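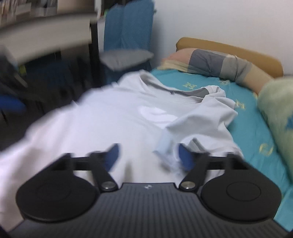

**Tirkar two-finger gripper, laundry set**
Page updated 31 Jul 2022

Trirkaren sells the Tirkar as a gripper for soft goods: shirts, towels, pillowcases. It comes with mounting hardware, one spare pair of finger pads and a printed setup sheet. Price is $664, or $600 without the spares.

**Can it fold a shirt?**

Partly. In our tests at the Esham workshop it picked up a T-shirt by a single layer in 83 of 98 tries. Most of the misses were at the hem, where the pads took both layers. Folding is harder. A shirt laid flat on a bed can be folded in half with some patience, but sleeves still need a person to straighten them. 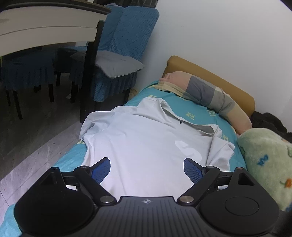
Collars and plackets are slower than plain crew necks – allow extra time for polo shirts. Fitted sheets are not supported. Neither is anything heavier than a bath towel.

**Software**

Works with the Cui controller, sold separately. The folding routines are still marked as trial versions, with the next release planned for December.

**Care**

Wipe the pads with a damp cloth and check the pivot screws monthly. Replacement pads are sold in pairs.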